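There is a move in ballroom called the natural turn, and I have been doing it unnaturally for six years. I mention this so you know where I stand on the matter of dance club socials, which is near the back wall, next to the radiator, hoping for a slow one.

Our club at Eltholm has lately caught improvement. It started in June, when Jolene Halliday came back from a weekend in another town with the news that their socials had a timetable. Ours had a kettle and a man with a laptop. Within a fortnight we had a timetable too: eight minutes of waltz, eight of quickstep, a teaching spot, a partner rotation, and a bell. I have nothing against bells in schools or on bicycles.

The case for all this is a fair one and I'll put it fairly. Beginners get left sitting. Couples who have danced together since the flood carry on doing so, and a newcomer can spend an entire evening admiring other people's shoes. Damilola Okoro joined last winter and told me she had danced twice in her first three visits, once with me, so call it one and a half. Something needed doing.

But a social evening is the part of the week when you find out whether you can dance, as opposed to whether you can follow instructions about dancing. We already have lessons. They cost £40 a term and Štěpánka Malý gives them very well, standing no nonsense about elbows. After an hour of being corrected, I would like an hour of being wrong in peace.

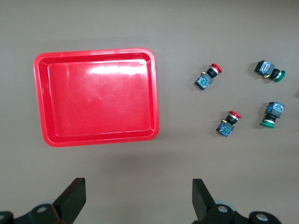

The old arrangement ran on asking. You crossed the floor, you said "would you like to", and the other person said yes or discovered a sore ankle. It was frightening, and it was also how most of us got to know one another. Half of it happened over the food anyway, with a red plastic tray like this one as the only chaperone, and by the last sausage roll you had generally agreed to a foxtrot. Under the bell there isn't time for a sausage roll. You are rotated away from it.

Aleksi Kallio, who likes the new system, says I am being sentimental about pastry. Possibly. He also says attendance is up to 52 on a good night, from 42, and I can't argue with that except to say that it makes the cha-cha feel like boarding a train.

What I'd suggest is modest. Keep the rotation for the first half hour, when people are shy and the floor is cold. Let the regulars take a turn at asking newcomers after that, and have a quiet word with the ones who don't. Then put the bell in a drawer. Shanti Srivastava has offered hers, and it locks.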